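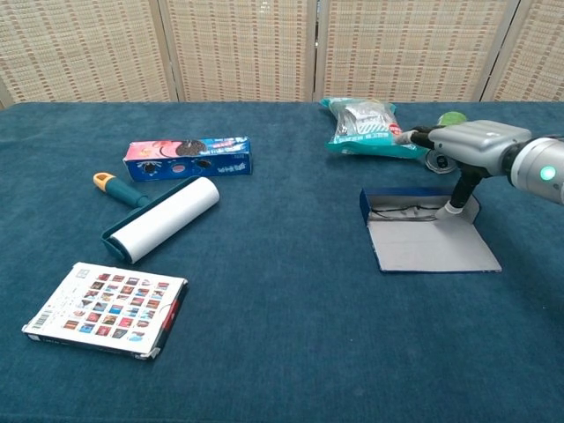 Household Sorting and Packing Assistants – Norkberg

Part-time, hourly paid, starting in May

Norkberg clears, sorts and packs the contents of homes for people who are moving, downsizing or settling the estate of a relative. We are hiring packing assistants for our Laxdal workroom. The job is mostly tabletop work. You will take mixed household goods out of bags and drawers, lay them out, decide which group each one belongs to, and pack them so that the customer can find them again.

What the work is

Most of what reaches the workroom is small stuff. Furniture and large appliances go straight from the home to storage and are handled by a different crew. What we get is the remainder: the contents of kitchen cupboards, desk drawers, hall closets and the shelf above the washing machine. A typical table might hold a box of cookies, a lint roller, a book or a boxed card set, a bag of snacks and a can lid or two, all from the same drawer. None of it is worth much, but customers notice when it goes missing, and they notice when the food has been packed with the shoe polish.

Each assistant works at a cloth-covered table. The cloth keeps small items from rolling and protects anything with a finish that scratches. Folding screens stand behind some of the tables so that one customer's goods stay separate from the next. Please do not move a screen while a job is open.

A shift usually goes like this:

Collect a job from the rack and check the number against the job sheet.
Empty one container at a time onto the table. Do not open a second until the first is sorted.
Sort into food, paper and books, cleaning and laundry, kitchen, and personal. Anything you can't place goes in the query tray.
Check the dates on food. Opened food is set aside and listed. Sealed food in date is packed flat with nothing heavy on top.
Wipe or brush items that need it. Lint rollers and brushes with used sheets or hair on them are cleaned before they go in a box.
Pack, label two sides and the lid, and enter the box on the job sheet.

We don't throw anything away without the customer's written approval. This includes loose lids, empty wrappers and single socks. They go in a clear bag marked "Loose" and the customer decides.

Hours and pay

Shifts are four hours, either 8 a.m. to noon or 1 p.m. to 5 p.m. We ask for at least three shifts a week. A full month on the standard schedule of 14 shifts pays 785 before tax. Extra shifts are paid at the same hourly rate and are offered first to people already on the schedule.

There is a one-time payment of 400 after you complete your first three months. Training is paid from the first hour.

We have 7 openings. Four are for mornings and three are for afternoons. If you can only do one or the other, say so in your application – it won't count against you.

Who we are looking for

You don't need experience in moving or storage. People have come to us from grocery stores, libraries, school kitchens and office mail rooms, and all of those are useful backgrounds. You do need to be able to:

Read labels and dates in small print, with glasses if you use them.
Stand for most of a shift. Stools are available at every table, and some of the sorting can be done sitting down.
Lift a packed box of 25 pounds from table height to a cart.
Write clearly by hand. Job sheets are still on paper.
Keep private things private. You will see letters, photographs and medicines, and you are not to read, discuss or photograph them.

Some food passes through the workroom at every shift, including nuts, wheat and milk products. If you have a severe allergy, please mention it before the trial shift so we can talk through which jobs would be suitable. Gloves are provided. We buy nitrile, no latex.

Training

New assistants spend their first two shifts with Charito Fajardo, who runs the workroom floor. On the first shift you sort and she packs. On the second you do both and she checks the boxes. After that you have your own table, and your boxes are spot-checked for the rest of the month. Most mistakes at the start are with labels, especially "kitchen" used for everything that came out of a kitchen. A lint roller found next to the cereal is still laundry.

How to apply

Send a short letter with your name, a phone number, the shifts you can work and two or three sentences on any work you have done where you had to be careful with other people's things. A résumé is fine but not required. Address it to Dagný Kjærgaard, Hiring, Norkberg, and leave it at the front desk in Laxdal or hand it to any of our drivers in a sealed envelope.

We will call everyone who applies. If we would like to meet you, we'll ask you in for a paid trial of two hours, which consists of sorting and packing one practice drawer. Wear closed shoes. Long necklaces and loose sleeves catch on the boxes, so leave those at home.

Applications are read as they come in, and the openings will be filled in that order. Anyone we can't place now may ask to stay on the list for the fall, when we usually need more people.

Questions about pay or schedules go to Alžběta Havlíček in the office, weekdays between 9 a.m. and 3 p.m. She can also arrange a large-print copy of this notice.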